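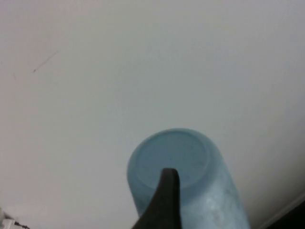 自己做一本公路路书：从一张地图到能塞进手套箱的小册子

更新于 1/9/24

好几个朋友问我上次跑沿海线用的那本路书是怎么做的，我每次都在聊天框里打一大堆字，打到后来自己都烦了，干脆写成一篇。以后谁再问，我就甩链接！

先说清楚，我讲的路书是纸质的，A5大小，活页，一天一到两张纸。手机导航我照样开，但是山里和峡湾边上信号时有时无，副驾驶捧着本子念一句“过桥以后右手边有个加油站，下一个要很久”，比盯着屏幕转圈圈舒服多了。而且跑完以后本子上全是咖啡印和乱七八糟的批注，翻起来特别有意思。

要准备的东西

一张大比例尺的纸地图（整条路线能铺在桌上看的那种）
A5活页本和一沓厚一点的纸
两种颜色的荧光笔，一支铅笔
一把尺子，一块橡皮
渡轮时刻表，打印出来
透明文件袋一个，下雨天救命用

活页本我强烈推荐金属环的。我第一本是胶装的，中途改了一次路线，整本书后半截就全废了，只好在封底上写小字，写到最后自己都认不出来。

第一步：先定两头，中间别急

很多人一上来就把所有想看的点都钉在地图上，然后连线，连完发现一天要开十几个小时。我现在的做法是只定起点和终点，再定哪几个晚上必须睡在哪里。拿我上次那条线来说，从Latgate出发，终点是Hustik，中间必须在Prudden住一晚，渡轮第二天一早从那儿开。三个地名写下来，骨架就有了。

剩下的点全部先写在便利贴上，贴在地图旁边，不要往图上画。等骨架站稳了再一张一张往里塞，塞不下的就留给下次嘛。

第二步：按天切段

我给自己定的上限是一天200公里。听着很少对不对？在高速上两个多小时就跑完了。可是沿海小路弯多，遇到羊要等，遇到好看的地方要停，碰上会车还得倒回去找避让点，200公里常常从早饭开到晚饭。你要是两个人轮着开，又不怎么爱拍照，可以加一点，但我劝第一次做路书的人先按这个数来。

切段的时候用荧光笔，单数天一种颜色，双数天一种颜色，摊开一看哪天长哪天短清清楚楚。Saadet Ertürk看我画完以后说第四天明显短一截，问我是不是漏了什么。没漏，那天有两趟渡轮，排队也算时间！所以切段的时候一定记得把渡轮单独标出来，我是画一条小波浪线，旁边写上航行时间和末班时间。

第三步：每天一张纸，格式固定

固定格式真的很重要，开车的时候副驾驶没工夫找东西。我试过好几种排法，最后留下来的是这样的：

页眉：第几天，从哪儿到哪儿，总里程
左边窄栏：累计里程
中间宽栏：路口、加油、厕所、观景台、渡轮
右边窄栏：空着，路上写
页脚：当晚住处的名字、电话、最晚入住时间

左栏的里程从当天出发点算起，每天归零。出发前记得把车上的小计里程也按一下归零，不然念出来的数跟本子对不上，两个人能吵一路（我和Oğuzhan Bayram就吵过，为了一个岔路口，最后发现是我忘了按）。

中间那栏写字要短。“左转，白教堂后面”就够了，千万别写成“在经过一座看起来很有年头的教堂以后请注意左侧”，车都开过去了你还没念完。字要写大，颠起来也能看清。

举一段我自己的给你们看看，这是Prudden到Carrasco那天上午的：

0　　住处门口，小计归零，左转下坡
9　　渡轮码头，提前到，靠右排队
下船后继续计，不归零
40　　岔路，走靠海那条
岔路后面：观景台，有厕所，停车位很少
120　　Carrasco入口，先加油再进镇

就这么简单。中间没有写到的地方就是一直往前开。

第四步：加油和吃饭单独过一遍

这一步我以前老偷懒。路线画好了觉得大功告成，结果有一回下午油表亮灯，前后都是山，空调也不敢开，一路溜到镇上，手心全是汗。从那以后我都是画完路线以后重新从头走一遍，只看加油站，用铅笔在中间栏画个小三角。两个三角之间隔得太远的，就在前一个旁边写“必加”。

吃饭也一样。沿海小镇的饭馆关门早，有的过了旺季干脆不开。我们十月去的时候，原来计划好的两家都锁着门，靠后备箱里的面包和奶酪撑了过去，味道倒是不错，就是风大，奶酪纸飞了我追了半天。所以我现在会在每天的纸背面写一行备用方案：超市在哪儿，几点关。

第五步：给每天准备一个“砍掉项”

天气说变就变，人也会累。每天里面挑一个最不心疼的点，用括号括起来，到了下午如果晚点就直接砍，不讨论。这个规矩是Young-sook Gil教我的，她跑长途比我多得多，她的原话是“在家里决定，比在车里决定便宜”。在车里讨论要不要去看瀑布，最后往往是瀑布也没看好，晚饭也没赶上。

反过来，也可以写一个“加塞项”，放在背面，万一那天特别顺就去。我们有一次因此多走了一段老路，路窄得要命，尽头是个小港口，坐在防波堤上吃了苹果，到现在我还老想起那个地方。

第六步：装订和试跑

装订其实没什么好说的，打孔、上环、封面写名字和电话。顺序别搞错，渡轮时刻表夹在对应那天的后面，不要统一放在最后，用的时候翻不到。

试跑倒是值得讲两句。出发前挑个周边的半天路线，照同样的格式做一张纸，真的开出去一趟，让副驾驶念。你会马上知道字够不够大，哪些缩写对方看不懂。我写过一个“G”，我自己的意思是加油，副驾念成了“拐”，于是我们在一个农家院子里掉了头，狗叫得特别凶。

路上怎么用

右边那一栏一定要写！哪怕只写“雨停”“路修好了”“咖啡难喝”。我的习惯是每次停车都让副驾写一行，晚上到了住处再补两句。写的时候别管好不好看，回家以后这一栏比照片还值钱，尤其你要是打算剪视频，里程加上批注，就知道那段素材是在哪儿拍的，省了好多对时间的功夫。

行车记录仪的文件我也是按天建文件夹，名字跟路书的页眉一模一样。这样剪的时候左手翻本子，右手翻文件，很快就能对上。

开车的人别碰本子，也别自己低头去核对。一个人跑的话，把当天那张纸拆下来，头天晚上看两遍，记住三四个关键路口，其余的停车再看。

几个常被问到的

用电脑打可以吗？当然可以，字体调大一点，行距放宽，右栏留够写字的空。我是手写习惯了，抄一遍路线也就背下来一半。

要不要写经纬度？观景台和没有路牌的小停车场我会写，别的不写，占地方。

下雨本子湿了怎么办？当天那张放进透明袋，写批注的时候抽出来，写完塞回去。铅笔比水笔好用，湿一点也不会糊成一片。

多久做完？我那本九天的，断断续续弄了两个晚上加一个下午，中间还看了半部电影。第一次做可能会慢一些，尤其是查渡轮那块，旺季和淡季的表不一样，看仔细点，别像我似的打印完了才发现是去年的。

空白模板我还没整理出来，等我把手写的那版描干净了再放上来，想要的先在下面留个言吧。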